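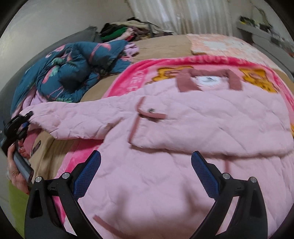
Left gripper on the cuff, second one ready over the front of the jacket.

How to fold a puffy jacket with the Drollberg hand grippers

I've had the Drollberg pair for a month now and I still get emails asking how on earth you fold a jacket with them. Shirts are easy. Quilted stuff slides and puffs back up at you, so I picked a pink quilted jacket for this one and did it on the bed, because that's where my laundry ends up anyway!

Before you start, charge both handles and wipe the blue pads with a barely damp cloth. Lint is the number one reason these things slip (ask me how I know). If you bought the kit from Tresau, the grip setting arrives on high. Turn it down to medium or you'll leave little dents in the padding.

Step 1. Lay the jacket flat, front side up, collar open. Pull one sleeve straight out to the side. Don't fuss over the wrinkles near the underarm yet.

Step 2. Take the end of that sleeve in one gripper and close it slowly until you feel the fabric stop moving. Grab right at the cuff. If you grab halfway up, the end flops around and you'll be chasing it.

Step 3. Bring the second gripper in low over the body and press lightly to hold things down while you swing the sleeve across the chest. Let go, then do the other sleeve the same way.

Step 4. Fold the bottom up to the collar, press the air out with your forearm, and fold once more if your drawer is shallow.

My first jacket took me 804 seconds, and yes, I timed it. I'm down to 287 now and I'm not a patient person.

Is the kit worth it? My friend Nuala Buckley has the Friesen set and loves the lighter handles, but I tried hers and the jaws felt mushy on thick fabric. The Drollberg ones hold better for me. They do make my wrist tired after 30 minutes or so of folding, and the replacement pads only come from Callent, who took most of September to ship mine. Order a spare set when you buy the kit.

Coats with big metal zippers are up next, once I've found my other charger.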